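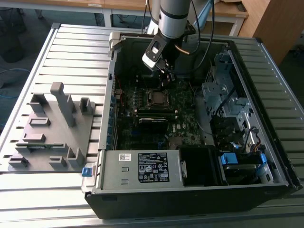

In praise of the dull half hour

I have marked a great many revision timetables in my years at Wumwood, and the ones that worry me most are the beautiful ones. Seven colours, a key, every hour of October spoken for - and by the second week the poor thing is under the bed. What I'd rather see is one plain half hour at the same time every evening, with the phone in another room and a subject chosen before tea.
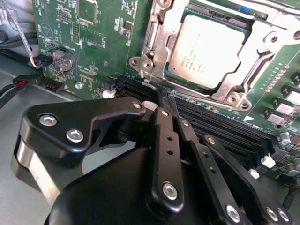 Memory is a funny word to use with teenagers, who tend to think of it as a cupboard you stuff until the door won't shut. I've caught myself encouraging them, too, by talking of slots, as if a French verb could be pushed into a row of them like the black ones on that green board, and would stay put for good. Mine never did! I had to go back to each verb, get it wrong, grumble, and go back again, and I still think that going back is most of what studying is. So test yourself on Monday's chapter before you open the next, even if it stings a little.

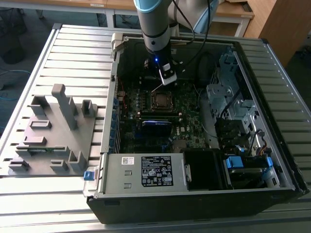 Boglárka Szekeres wrote in to say that half an hour is all very well for French, but her daughter needs two hours before a maths problem even starts to give way, and that she'd be sorry to see long evenings go out of fashion. I take the point, and for maths I would happily let the clock run.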